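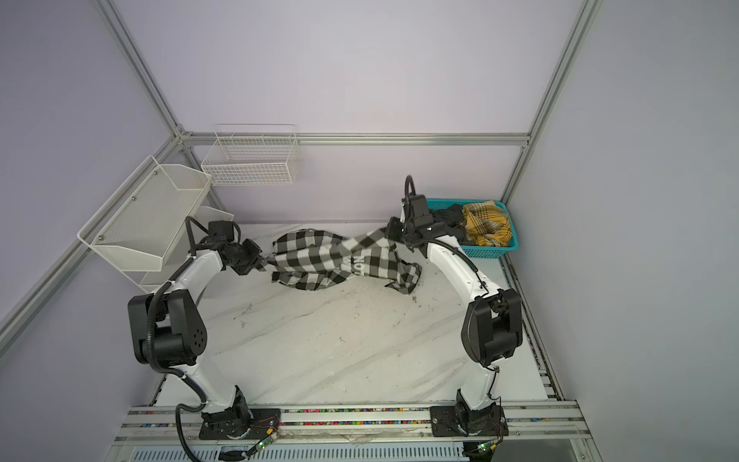 I hate folding laundry more than any other job in the house, so when Drevero said it would let a few of us nosy types in to look at its folding trials, I was on the train before I'd finished my toast. The big question is whether a machine can take this job off my hands yet, and my answer after a morning there is no, but I'm a good deal more hopeful than I was! They don't make it easy for the arms either. A black-and-white checked shirt, all crumpled up, is a nasty thing to start on (I lose the sleeves in mine every time), and there they were with a gripper at the left tip and another pulling up a raised corner, with more clothes waiting in the teal basket behind.

Mirjam Aigner, who runs the trials, told me the team has logged 1,709 attempts at shirts so far, and that 62 per cent ended in something she'd be happy to put in a drawer. Her best time for one shirt is 179 seconds. I can do it in 20 if I'm cross enough, but then I don't carry on all night while everyone's asleep, do I?

Towels are apparently nearly sorted. Socks are not, and she pulled a face when I asked about fitted sheets.

Drevero hopes to try the arms in the back room of a laundry in Urarska in October, four hours a day to begin with. I've asked if I can bring my own ironing pile along.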